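Category: Facilities Requests > Surfaces and Fixtures > Table Grid

Ticket: Grid tape lifting on paper-covered table, squares no longer true
Opened by: Najwa Atallah
Assigned to: Nizar Issa
Opened: 8 November 2022
Priority: normal

Problem as reported

Blue tape on the large table is coming up at the edges in places. The lines were laid straight and have wandered. Cups and bowls are placed by square, and where a line leans it is hard to say whether a bowl near the line is inside its square or touching the next one. Request is to re-tape the whole table or tell us which strips can stay.

Setup

Surface: brown kraft paper over the tabletop.
Grid: blue painter's tape, one layer, crossing over itself at the junctions.
Items used on it: plastic cups and bowls, Taltlow set, green and blue.
Last full re-tape: January, by Elie Darwish.

Log

Entry 1, Nizar Issa. Checked the paper first. If the paper has moved, new tape will only follow it. Pressed along all four sides of the table and found no slack. Paper is still fixed at the corners. Ruled out paper movement.

Entry 2, Nizar Issa. Ran a 500 mm steel rule along each vertical line. Worst deviation was 8 mm over the length of the rule. The horizontals are better, but they are not square to the verticals. Asked Elie how the lines had been set out. Answer: the first vertical was measured from the table edge and the others were measured from the line before. Any error in the first line was carried across and added to. That accounts for most of the lean without any movement after laying.

Entry 3, Nizar Issa. Looked at the junctions. Where two strips cross, the upper one bridges a small step and does not bond for a short distance on either side. Pressed several down with a plastic scraper. They held for the rest of the shift. The next morning almost half had risen again. Pressing down is not a fix.

Entry 4, Hadi Issa. Tried lifting one strip to see if the paper would survive. Pulled slowly at a flat angle, it came away with a light fuzz of paper on the adhesive. Pulled fast, it tore the top layer. Recommend new paper as well as new tape if the whole grid is redone. Two rolls of Karaki painter's tape are in the cabinet and that is enough for the job.

Entry 5, Nizar Issa. Interim rule until the table is redone. A bowl belongs to the square that holds its base. If the rim overhangs a line but the base does not, it is still in the square. Stacked cups are treated as one item and go by the bottom cup. Leave clear paper between the item and the nearest tape where possible – a base standing on a lifted edge can rock.

Entry 6, Nizar Issa. Method for the redo, for comment:
- Strip tape and paper together. Do not try to save the paper.
- Lay new paper, fix corners, leave overnight.
- Mark both ends of every line in pencil from the same table edge.
- Lay all verticals, then all horizontals. Do not stretch the tape. Stretched tape shrinks back and pulls the ends in.
- At each junction, press from the center of the crossing outward.
- Trim ends with a blade, no tearing by hand.

Entry 7, Nizar Issa. Attachments, all from the table before any work on it. 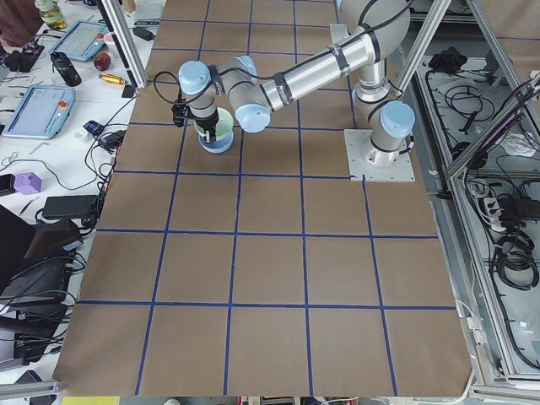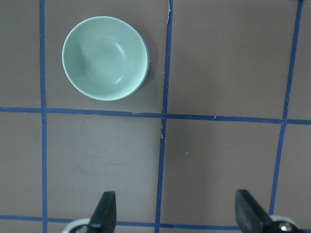
Wrinkles and a small tucked edge at a junction, and a nick in the upper horizontal strip, are in the next one.
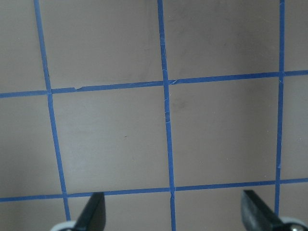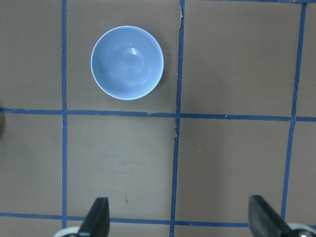
Najwa Atallah: The method is fine with me, with one change. Please mark the pencil points from the long edge only. The short edge was trimmed when the table was moved in and it is not square to anything, so if someone measures from it we will be back here in a few months. On the interim rule, going by the base works for the bowls. For cups near a corner I would still like them moved in by hand and the change noted on the sheet. Can you also keep one spare strip of the old tape? I want to compare it with the Karaki roll before we order more – the width may be different, and the squares were sized for the old one. Leave the ticket open until the new paper has been down overnight.

Status: open, waiting on paper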